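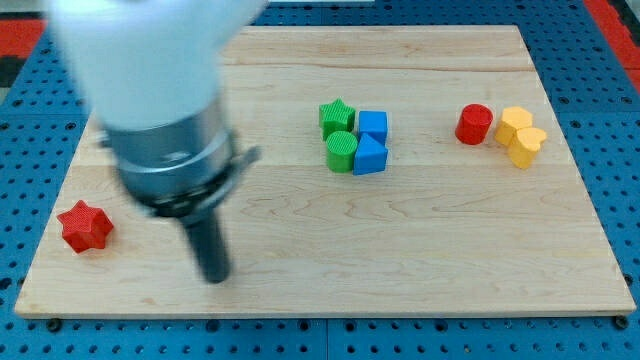
Riquelme County Traffic Safety Office
Call for participants: night driving and speed camera study

We are looking for licensed drivers who live in or near Riquelme and drive the Girnora Parkway at least twice a week. The study runs through the end of September. Applications close 14th June.

Some background first, so you know what you would be signing up for. Last fall the county put up speed cameras on two stretches of the parkway, one by the Grisance exit and one past the old feed store. The company that sold them to us told the board that drivers slow down wherever the cameras go. Maybe so. The numbers we were shown covered the first few weeks, when the signs were new and the local paper was writing about them every other day. We also know that plenty of people brake hard at the camera and speed up again a quarter mile later, and nobody's sales slides had a page on that.

So the office wants its own figures. We have room for 208 drivers. We would like a mix of ages, and we particularly want people who work evenings or nights, who are hard to recruit and who drive the road when it is darkest.

What you would do

Keep a small GPS logger plugged into your car for 11 weeks. It records speed, time and location. It does not record sound or video.
Fill out a short form online every other week. It takes a few minutes and has a box at the end for complaints, which we do read.
Come in for 2 interviews at the Bralero Street annex, one at the start and one at the end. Evening slots run until 9 p.m.

Who can take part

You must be 18 or older, hold a valid license and have regular use of an insured car built after 1996 (older cars lack the port the logger needs). Motorcycles are out, sorry. So are commercial trucks and anyone employed by the sheriff, the county court or the camera vendor. A past speeding ticket does not rule you out. We would be suspicious of a sample without any.

About your data

People ask whether we can use the logger to write them a ticket. We can't, and the office has no power to issue tickets anyway. Your name is kept apart from your driving record, and the file linking the two is destroyed when the final report is filed. That said, we are a public office and will not promise more than we can deliver. A judge can order records turned over. The consent form spells this out on the first page, and you should read it before you sign. If it bothers you, don't apply — we would sooner lose you now than in week six.

Pay

Participants get a $40 gas card at the first interview and another at the last. If you drop out midway you keep the first card and mail back the logger in the envelope provided.

We make no claim that taking part will make you a safer driver. Earlier studies of this sort suggest people behave for a while when they know they are being measured, then forget. We plan to throw out the first stretch of data for that reason.

How to apply

Pick up a form at the annex front desk or ask for one by phone. Lorena Saavedra handles applications and scheduling. Questions about the method, including unfriendly ones, go to Levente Bárány, who designed the study and will send the full plan to anyone who asks. Forms in Spanish are available from Oriana Lagos.

Everyone who applies will get an answer, including those we can't use. The report will be posted in full whether the cameras come out looking good or not.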